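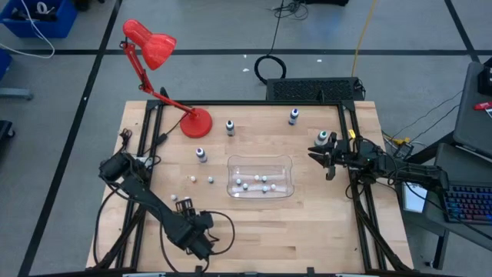 I don't trust gripper comparisons that end in one number. Kastbridge quotes 300 picks an hour for its new fingers, and the Plellness page shows the same sort of bar chart with a taller bar. I have 361 attempts in my own log by now and I still couldn't tell you which I'd buy.

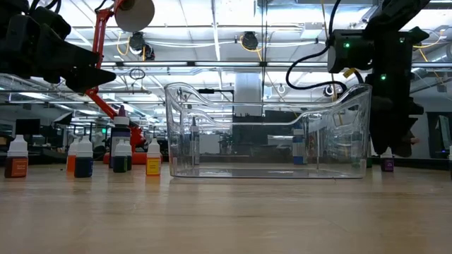

Stock fingers are my baseline, and I wish more reviewers bothered with one. Big flat boxes flatter every gripper. Small dropper bottles with pointed caps, set near each other on bare wood, are where I start to believe or disbelieve a spec sheet.

Then there's the controller. Vorndale says its firmware "feels" contact. Maybe. Ask me in March. 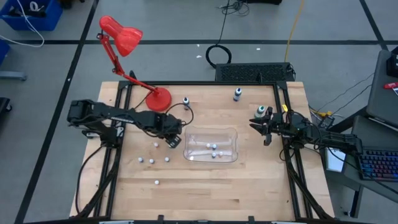
Tray in the middle, small pieces in it and to the left of it.

I changed the force limit 3 times before writing any of this, so treat my early notes as junk. The wrist camera is the part I doubt most. 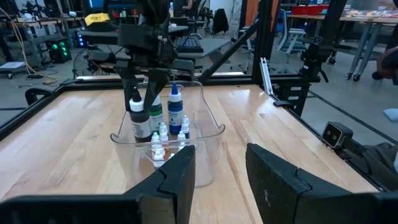 Weerakoon wrote in the comments that I'm blaming the camera for bad calibration, and that 6 poses is too few for any arm. Fair. I'll redo it with more poses, though I'd still like to see Kastbridge publish theirs.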